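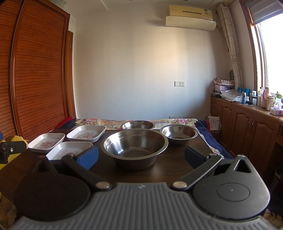
Drullasholm steel bowls, set of three - my review after 2 months

I bought these bowls in April to replace my glass ones, which were too heavy for my wrist. The big one is the reason to buy the set. Its rim is wide and rolled, so I can hold it with one hand while I mix dough, and it does not cut into the fingers.

The two small ones I use for chopped onion and for salt. They are good, but quite thin, and they make a loud noise when you put them down on a wooden table.

I wash everything by hand. The steel shows water spots, so I dry it at once with a soft cloth. I also serve snacks on white trays with flowers, and the plain steel looks nice beside them.

Delivery from Poneck was slow. I would still buy the set again.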